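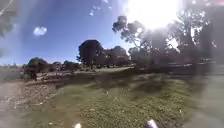 Weslow to plant 1000 trees in parks and along streets

3 Sep 2019

The town of Weslow will plant 1000 trees over the next 2 years under a plan approved by the town council this week. The first 50 will go into the ground in November, most of them along Closton Road and at the edge of the school playing fields.

The council voted in favor after a long discussion over watering costs. Money for the work will come from the parks budget and from a state grant the town won in the spring.

Iulian Marinescu, the town's parks manager, said the planting list favors oak, hackberry and linden, which have done well on the heavy clay soil north of the river. Ash will not be planted at all. The town has been taking down ash trees for several years, and a number of streets in the Bayram neighborhood have lost most of their shade.

"People call us in July and ask why their street is so hot," Marinescu said. "We took the trees down and we were slow to put anything back. This plan is meant to fix that."

Bayram will get the largest share of the new trees. Residents there can ask for one to be planted in the strip between the sidewalk and the curb in front of their home. The town will pay for the tree and the planting, but the household must agree to water it for the first two summers. Request forms are available at the town hall front desk and at the library.

Trees will be supplied by Votevora, a nursery outside Closton that has sold to the town before. The nursery will replace any tree that dies within a year of planting, as long as the watering schedule has been followed.

Two council members voted against the plan. They said they supported more trees but wanted a firmer figure for upkeep — pruning in particular — before the town signed a contract. The parks office has been told to bring a full maintenance estimate to the council in November.

Some residents raised the question of sidewalks, which have been lifted by roots in several places on the east side. Marinescu said the older trees there were mostly silver maples set too close to the pavement. New trees will be given a wider strip, and where there is no room for one the town will offer a spot in the nearest park instead.

Work crews will mark planting sites with white paint before digging starts. Homeowners who see a mark in front of their property and do not want a tree should call the parks office within two weeks.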